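笔记 > 暗房与打印 > 灰度曲线重做

换纸之后,旧曲线全部作废。上一批用的是 Pravenard 的棉浆哑面,去年冬天停产,库存用到四月见底。新纸是 Tavares 的 215 克,同样标哑面,同样标无荧光增白剂,涂层的吸墨行为却差得很远。直接套旧曲线打出来,暗部从八成灰开始糊在一起,高光反而偏重,纸白和最浅一级灰之间有一个肉眼可见的台阶。下面记录重做曲线的过程,主要给自己以后查,也回答 Edin Berisha 上个月来信里问的几个问题。

先说设备。打印机还是那台旧的四色机,原装墨早就洗掉了,四个通道灌的是自己稀释的碳黑墨:一个全浓度,三个逐级稀释。原墨买的是 Brolton 的瓶装碳黑,稀释液按老配方自己调。这套东西的好处是颜色稳定,碳颜料放多少年都不太会变;坏处是每换一种纸都得从头做线性化,因为厂家的色彩管理在这里完全用不上。密度计是二手的反射式,校准板还在,每次开机先读一遍白板和黑板,偏差超过 0.02 就重新校。

第一步是定墨量上限。做法是让全浓度通道单独打一条渐变,墨量从零一直走到满,晾一夜再读。读数先升后平,最后略降。下降那一段是墨量过了头,颜料沉进涂层深处或者在表面堆积成粉,反射反而变强。旧纸的拐点在七成多,新纸提前到六成出头。上限应该设在拐点之前一点,留余量给湿度变化。我最后取了 58%。这一步省不得,墨量上限设高了,后面曲线怎么拉都拉不出暗部层次,只会浪费墨,还容易在叠放时蹭花。

晾干时间值得单独写一段。刚出机时读到的最大密度总比第二天高,涂层里的水分和保湿剂没跑完,表面比较光滑,散射少,看着就黑。哑面纸尤其明显。我以前图快,用吹风机吹几分钟就上密度计,得到的曲线第二天再看,暗部全部偏浅。现在固定做法是平放一夜,上面盖一张不含酸的薄纸挡灰,不压重物。梅雨季延长到两夜。Catarina Quintela 用的是带风扇的干燥柜,她测下来几个小时可以稳定,我没有柜子,不好评价。

第二步是给三个稀释通道定位。稀释墨的作用是填高光:全浓度墨打很浅的灰时墨点稀疏,在哑面纸上能看出颗粒;稀释墨用更多墨点去堆同样的密度,颗粒就淹没了。要确定每个稀释通道打满时相当于全浓度通道的多少,办法是各打一条渐变,读出最大密度,回到全浓度那条曲线上查对应的墨量。查出来的数字就是交接点。我这套墨的交接点在旧纸上间隔均匀,到新纸上最浅的那一级明显偏低,说明新纸涂层对低浓度墨的吸收更深。处理方法有两种:重配最浅的一瓶,或者在软件里把交接点往下挪。重配要洗通道,太麻烦,选了后者。

交接点挪动之后,两个通道重叠的区域要跟着改。重叠太窄,渐变里会出现一道细线,位置正好在换墨的地方;重叠太宽,该区域总墨量偏高,纸面会起轻微的波浪。判断细线不能靠密度计,读数间隔太大,会直接跨过去。要打一条连续渐变,斜光下看,最好放远一点,眯着眼。人眼对渐变中的斜率突变很敏感,比仪器好用。我这次第一版的重叠区就窄了,在浅灰处有一道线,改了两遍才消掉。

第三步是线性化。打色阶条,逐级读密度,换算成明度,喂给软件,由软件反推修正曲线。色阶条我用 22 级的。级数再多,单级面积变小,密度计的测量头对位容易偏;级数太少,暗部的弯折抓不住。以前用过 11 级的,光面纸够用,哑面纸不行,最暗的两级之间变化太剧烈,插值出来的曲线会在那里鼓一个包。

读数时有一个细节:纸下垫什么。反射密度计测的是纸面回来的光,纸不够厚时会透下去,垫白垫黑读数不一样。215 克的纸比想象中透,垫黑纸读纸白,密度高出 0.01 多。数值很小,但高光区每一级之间的差也就几个 0.01,影响不能忽略。我统一垫两张同样的白纸,前后保持一致即可。绝对值准不准无所谓,线性化只关心级与级的相对关系。

线性化一般要跑两轮。第一轮修正幅度大,软件的平滑会把局部误差抹开;第二轮用修正后的曲线再打一张色阶,再读,再修。第二轮之后各级误差基本落在重复测量的噪声以内,继续跑第三轮没有意义,只是在拟合噪声。Edin 问为什么他的曲线越修越抖,我看了他的数据,他跑了五轮,平滑还关掉了。建议退回第二轮的版本,平滑打开到默认值。他另外问能不能用平板扫描仪代替密度计。可以凑合,前提是关掉所有自动调整,每次扫描带一条已知密度的参考条一起扫,而且暗部不要太相信。扫描仪的杂散光会把最黑的几级抬起来,相邻的白色面积越大抬得越多,所以色阶条四周要用黑卡纸遮住。

关于明度坐标的选择也记一下。有人按密度做等间隔,有人按明度做等间隔。按密度等间隔,中间调会很重,屏幕上看正常的图打出来像阴天。按明度等间隔,和编辑软件里灰度空间的对应比较直接,前提是文件的灰度空间和线性化目标一致。我的文件统一用 gamma 2.2 的灰度,和明度曲线相比在暗部有一点差别,哑面纸的最大黑又比屏幕浅得多,这部分差别不管也行。较真的话可以再叠一层暗部补偿,把最暗的几级稍微拉开。Hertta Laaksonen 的做法是不动曲线,只在每张图上单独调暗部,理由是每张图需要的暗部不同。我觉得有道理,但是她一年只打很少的图,我这边打得多,还是愿意把通用的部分放进曲线里。

曲线做完,数字看着都对,还得打实际的图来验收。色阶条是大块均匀灰,掩盖很多问题。实际图像里最容易露馅的有三处:大面积的浅灰渐变,紧挨着深色的白边,深色里面的弱反差纹理。头一处检查颗粒和通道交接,后两处检查墨水扩散和暗部斜率。人像反而不太严格,皮肤纹理会把小毛病盖住,看着总是过得去。
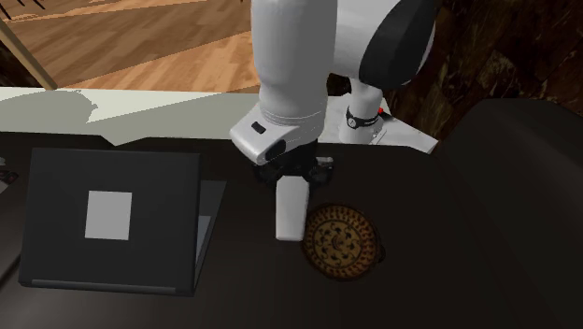
高光段的斜率最难调,纸白附近只要陡一点,浅色物体的边就会发脏。白色的圆弧面是典型情况:上图那节几乎竖直垂下来的白色长臂,沿弯曲的两侧有一层柔和的灰,靠近下端还有一条很淡的接缝或者棱,整个体积感都靠这些浅灰撑着。曲线高光过平,接缝先没了,圆面变成一块白纸板;过陡,两侧的灰会缩成一道窄边,圆面看起来像折出来的。暗的一头,右上那块黑色关节罩带光泽,表面的变化同样要留住,而下面的桌面是深棕色,转成灰度以后不应该和黑色合到一起。转换时三个颜色通道的权重也会影响这种棕色的落点,红色权重高就浅一些,这属于文件准备阶段的事,不要指望打印曲线来救。

验收的观看条件也要固定。我用一盏 5000K 的灯,灯和纸面成四十五度,纸后面是中性灰墙。白天的窗光变化太大,上午看觉得高光干净,下午看就嫌重。看的时候纸放在桌上,不要拿在手里,手一动角度就变,哑面纸虽然没有镜面反射,低角度下暗部仍会泛白。还有一点,不要把新样张和屏幕并排比。屏幕的白发光,纸的白反光,眼睛适应了屏幕以后看什么纸都是灰的。要比就和旧纸的样张比。

和旧样张比较的结果:Tavares 的最大黑略浅,密度差了 0.06,并排能看出来,单看看不出来。纸基的颜色偏暖一点,碳黑墨本来就偏暖,两者叠加后中间调带一点棕。旧纸的基色偏冷,正好抵消。要修正得在某个稀释通道里掺一点蓝色颜料,掺了以后长期稳定性就不再由碳决定,蓝色那部分会先褪。我暂时不修,按暖调用。挂在墙上的那批以后如果要补印,会和原来的对不上色,这个只能接受。

纸张表面强度倒是比旧纸好。用指甲背轻刮最黑的一级,旧纸会留下亮痕,新纸基本没有。裁切时掉粉也少一些。棉浆纸切边容易有细屑粘在印面上,进机前我会用软毛刷顺着一个方向扫一遍,否则纸屑占着位置被喷上墨,后来一掉,留下白点。白点在暗部极其显眼,补点时要用同一瓶稀释墨,细笔,少量多次。笔上的墨比看上去多得多,先在废纸边上点几下再下笔。

堵头的情况。新纸本身和堵头没有关系,但是做线性化那几天机器频繁开停,最浅的通道断了两条线。稀释墨里保湿剂比例高,按理说不容易干,断线多半是颜料沉降造成的。碳颜料放久了会沉在瓶底,墨盒里也一样。灌墨前瓶子要慢慢翻转,不要猛摇,摇出气泡比沉降还麻烦。墨盒取下来也可以翻转几次再装回去。做曲线之前一定先打喷嘴检查,做完再打一次,只打前一次不保险,我就有一张色阶是打到一半断线的,读数在浅灰处突然往下掉,当时还以为是交接点又设错了,改了一晚上。

Capucine Boyer 提到她在 Clorkilstead 买到同一型号的纸,批号不同,正反面的触感有区别,她怀疑涂层换过。我手头只有一个批号,没法对照。稳妥的做法是每开一个新批号打一条短色阶,只看纸白、中灰和最大黑,和存档的数值比,差得多再整套重做。存档时把批号、墨水配制的月份、当天室内湿度一起写在色阶条背面,用铅笔。圆珠笔的油墨会透过来,哪怕这么厚的纸,放久了也会。

文件命名我改成了纸名加克重加版本,旧曲线移到另一个文件夹,没有删,万一哪天又找到几盒旧纸还能用。Dorian Le Goff 想要曲线文件,我可以发,但别人的墨和我的墨浓度不会一样,打印头的磨损也不一样,拿去只能当起点,至少要自己再跑一轮线性化。墨量上限那一项更不要照抄。

剩下没做的:暗部补偿的两个版本还没有在同一张图上比过;最浅通道要不要重配,等这一瓶用完再定;横纵两个走纸方向的差异也没测。目前所有色阶都是竖着打的,横幅图片如果出现异常,先查这里。

联系:站内留言或邮件 | 版权所有,转载请注明出处 | 返回顶部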